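### 3.2 Surfaces and coverings

Table coverings were recorded separately from the objects placed on them, as earlier work on domestic clutter has tended to treat the two as one layer. Of the 613 table settings in the Otska set, 140 had a patterned cloth. The grey cloth in Figure 4 carries a repeated print of white paw marks and was coded as "patterned, figurative".
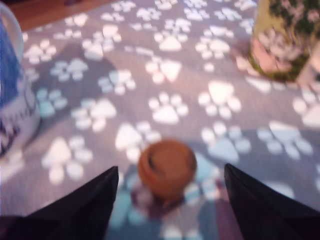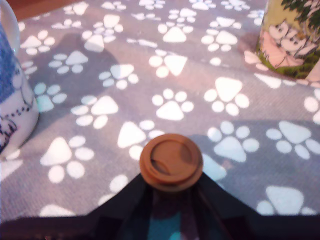 **Figure 4.** Small round brown item and patterned cloth.

Coding followed the scheme of Morelli and Lau, with one change. Lids, stoppers and other closures were entered as items in their own right when they were found apart from a container — the original scheme assigned them to the nearest vessel. Two coders worked independently and disagreed on 49 entries, most of which concerned small closures on figurative prints. Plain cloths gave far fewer disputes.

Disputed entries were passed to a third coder (N. Monti), who had no access to the earlier codes. Where her reading matched neither of the first two, the entry was marked "unresolved" and left out of the counts in Table 2. Mugs were coded by position only; their decoration was not used in the analysis.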